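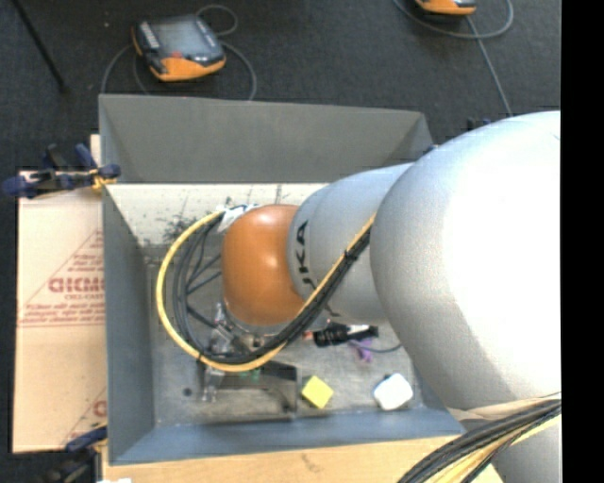
**Ata – reunião do coro e da comissão de música, 18 de agosto de 2019**

Início com atraso, faltava a chave do coro alto. Ata anterior aprovada sem emendas.

**1. Órgão**
- Afinação feita em junho. Oboé do recitativo continua instável, sobretudo no grave.
- Orçamento da Zirkley para o fole: ainda não chegou. Insistir por escrito.
- Humidade na galeria – deixar de abrir a janela norte nos ensaios.

**2. Concerto com o coro de Cárdenas**
- Confirmam 24 cantores. Jantar no salão, cada naipe trás um prato.
- Programa: eles abrem, nós a seguir, 2 peças em conjunto no fim. Falta decidir o tom do Salve Regina (os baixos pedem meio tom abaixo).
- Cadeiras: há cerca de 40 na sacristia, as restantes pedem-se à junta.

**3. Partituras**
- Cópias da Imen com erros no tenor, comp. final. Devolver e pedir troca.
- Arquivo: continuam pastas por entregar desde a Páscoa. Lista afixada na porta.

**4. Contas**
- Saldo permite gastar até 300 euros no concerto. Aprovado, uma abstenção.
- Oferta da Pumalby para imprimir os programas – aceite, logótipo pequeno na contracapa.

**5. Outros**
- Ensaio dos sopranos passa para antes do geral, à experiencia.
- Substituição do organista nas férias: fica para a próxima.

Próxima reunião a marcar por email. Encerrada por falta de tempo, ponto das estantes não discutido.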